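**1/** New build thread! I've been putting together a simulated copy of the arm table at our shared workshop, and tonight it finally does something worth posting. Long one, get a drink.

**2/** Background for new people: the workshop is called Dirkska, and the arm time gets booked out fast. I was getting maybe one evening in two weeks. So I decided to build the whole setup in sim at home and show up with code that has already crashed in private.

**3/** The project is called Cenda. It's a folder of scripts, a room, an arm and a lot of notes to myself. It runs on the old desktop under my stairs and the fan sounds like a hair dryer, but it runs!!

**4/** The room came first. I didn't want a gray void with a grid floor. A camera-based script that only ever sees a gray void learns nothing about clutter, so I went for a living room: dark red walls, a sofa, a desk with a monitor, pictures on the walls. Then a wood table with junk on it.

**5/** I spent way too long on the plant. The leaves kept sinking into the tabletop. Fixed by scaling the pot and moving the pivot, which took 10 minutes once I stopped trying to be clever about it.

**6/** Current state of the table, with the arm in place:

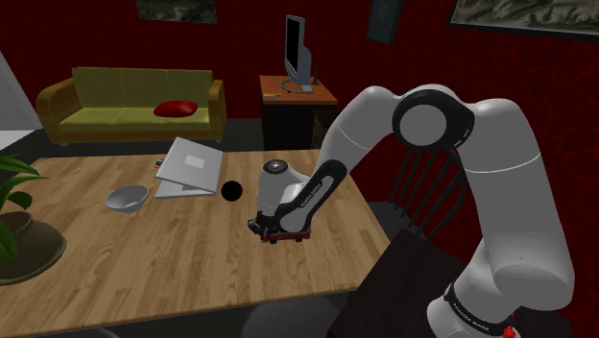
**7/** The ball needs work. It's solid black and there's nearly no shading on it, so it reads like a hole in the table. I think the material is ignoring the lights. If you've run into this, please yell at me in the replies.

**8/** I also parked the arm so the gripper sits right over the little red car thing, and from this angle you can hardly see it. Terrible camera spot for checking a grasp. Great camera spot for looking at the wrist, though, and I do love looking at the wrist.

**9/** OK, the actual task. Script picks a target, moves above it, comes down, closes, lifts, carries it over to the gray bowl, lets go. Then the table resets and it goes again with everything shuffled a bit.

**10/** First batch was 200 tries. Results were ugly. It kept coming down at a slant and shoving the target into the laptop. The laptop is heavy in my settings so it just sat there and took it.

**11/** Helmi Hyvönen looked at my log and spotted it in one read: I was setting the wrist angle after the descent started. Moved one line up. One line! I had rewritten the whole planner twice by then.

**12/** Left it going overnight after that and woke up to 1,768 finished tries in the log. I have not gone through them all and I'm not going to. I pulled 20 at random and watched them with breakfast.

**13/** What I saw in those: the approach is so much cleaner, straight down every time. The misses I caught were mostly the release. It opens a hair early and things bounce off the rim of the bowl. The bowl is pretty shallow, so I might drop the release height before I touch anything else.

**14/** Somebody asked last time what I use for the grip friction. I started from the values in the Nguyen-Tran notes (the handout that gets passed around at Dirkska, ask at the front bench) and then bumped the finger pads up a little. Mine was way too slippery with the stock numbers. No idea if that holds for your version.

**15/** Things I'd do in a different order if I started over: get the reset working before the room looks nice. I was dragging stuff back into place by hand for a week. Also save camera positions with names. I have one called "cam_good" and one called "cam_good_really" and neither is good.

**16/** To do before the end of May:
- fix the ball material
- second camera, lower, on the bowl side
- lower release height, rerun the 200
- try it with the plant moved closer so the leaves get in the way

**17/** Then it goes over to the real arm at the workshop. I have a slot with the Hotunon group, who are letting me share their evening, and I'm so excited I've already packed my bag. Speed goes way down for the first run and my hand stays on the stop button.

**18/** Files go up once I've cleaned out the swearing in the comments. If you want to try your own room with it, reply and I'll tag you when it's posted. More when the ball looks like a ball!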